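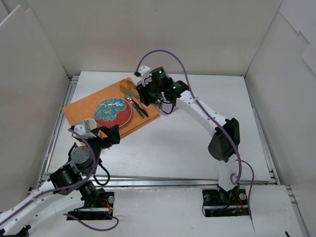 Place Settings, One Board at a Time

Hello again, and welcome to the table corner of my site! If you're new, I collect odd plates and mismatched spoons and then lay them out until they look like they belong together. My sister calls it playing house. Fine by me!

This setting is the red one, which I've been wanting to put up since January. The plate has a light rim and a great big teal flower on it, off to one side so that plenty of red still shows. I found it at the Granström flea market in a box marked 4 for 80 kronor (the other three were chipped, but I took them home anyway and they live under my geraniums now).

Everything sits on an orange-tan board, turned on the diagonal. I used to line my boards up dead straight with the table and it always looked like a cafeteria to me. Britt-Marie Hellström talked me out of it when I visited her in Narkum — she puts everything on a slant, even her bath mat — and I've never gone back.

The cup is plain cream-white and tucked in close by the plate. I tried a patterned one first and it fought with the flower something awful. If your plate is loud, let the cup be quiet.

On the other side of the plate are the utensils, slanted across the board. The spoon with the dark teal patterned handle is my favorite thing in the whole setting, because it picks up the teal in the flower and I didn't even buy them in the same year! Next to it is a slim one with a black handle. Then there's the big see-through amber-brown serving spoon up near the top corner, which was my mother's. She used it for rhubarb compote and so do I.

Sixten Forsberg wrote to ask if I ever use napkins. I do, but I like this one without. A dark teal napkin would be lovely if you have one, folded small under the spoon.

Next up is the blue set with the fish bowls, as soon as I find the second bowl. I've got 38 more settings in my notebook, so keep sending me your flea market finds!

Last updated 14/03/2025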